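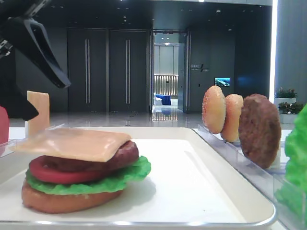
The Burger Table at Plomilholm: Our October Gallery

Well, we promised you pictures from the play food corner, and it has taken us until now to get one up, so thank you for being so patient (and for all the kind notes in the meantime!). Anyone who has been to Plomilholm knows we are very fond of pretend cooking, and the burger set has been a favorite of ours from the first afternoon we unpacked it.

Bun, lettuce, tomato, patty and cheese, in that order, all on the white tray. I do love how the lettuce ruffles out past the bun, and the cheese sitting at an angle is just how it lands on my own burgers at home, where I've never once managed to get a slice on straight. It still wants a top bun, and there are sesame ones standing in the clear holder on the right, next to another patty.

Those slotted holders are my favorite part, if I may go on about them for a moment. Food stood up on its edge is so much nicer to choose from than a heap at the bottom of a bin, and putting it all away becomes part of the game. We do ask that the lettuce goes back in its own holder, please, as it gets bent otherwise!

More pictures will be added to this page as we get them sorted.

922 views | 2 shares | 3 comments

Comments

zeleke_kitchen: Cheese on top of the patty, as it should be. We have long arguments over this in our house.

Graron: Now I'm hungry and it's only 9:00 in the morning.

tornska mom: Lovely! Do the holders come with the set or did you find them separately?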